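Laboratory beaker

A beaker is an open, flat-bottomed cylindrical vessel used in laboratories for holding, mixing, heating and decanting liquids. Most have a small pouring lip at the rim. The type is distinguished from the flask by its straight sides and from the jar by the lack of a closure.

Beakers are normally set out on a clear stretch of bench, with small dishes or bowls for solids kept within reach. 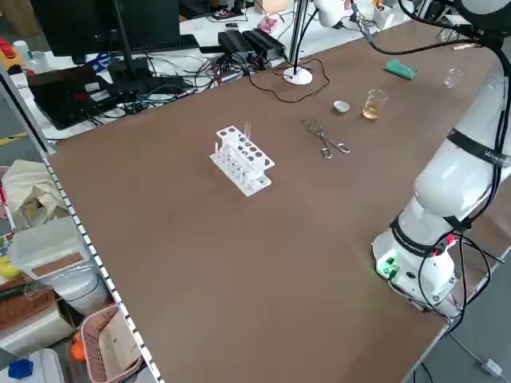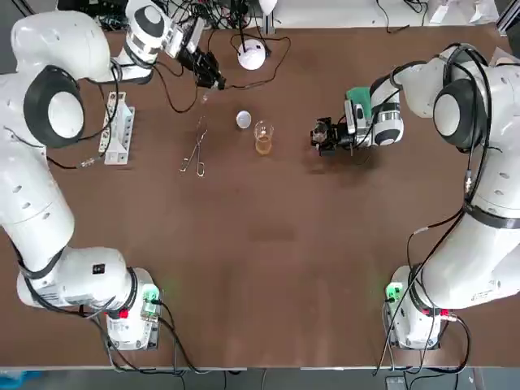
Amber or yellowish liquid in a clear glass beaker; in the first view, a second, empty beaker and a test tube rack.

Farzad Najafi objects to the common habit of calling the beaker a measuring vessel, and would have the printed scale described in teaching notes as a filling guide only. Jolanta Marciniak takes the opposite view: for rinsing water and cooling baths the scale is good enough, and fetching a cylinder wastes time.

Forms

The low form, with a height a little greater than its diameter, is the usual bench pattern. The tall form is narrower and loses less liquid to evaporation, and is preferred for titration. A third pattern, the flat beaker or crystallising dish, is wide and shallow. Common sizes run up to 1,000 ml, with larger vessels made for bulk work.

Material

Borosilicate glass is standard where the contents are to be heated. Plastic beakers resist breakage and some attack by alkalis, but soften at moderate temperatures. Steel is used where impact is likely and the contents need not be seen.

Handling

A hot beaker is lifted with tongs shaped to grip the body below the rim. Crucible tongs, having narrow tips, are unsuitable for full vessels. Liquid is poured down a glass rod held against the lip. For transfer to a test tube, the tube is first stood in a rack and a pipette or small funnel is used.

Cleaning

Beakers are washed with warm water and detergent, using a soft brush or sponge, and rinsed 3 times with distilled water. Abrasive pads scratch the inner wall, and scratched glass should not be heated. Vessels are drained inverted on a peg board.

See also: Conical flask; Graduated cylinder; Test tube rack; Watch glass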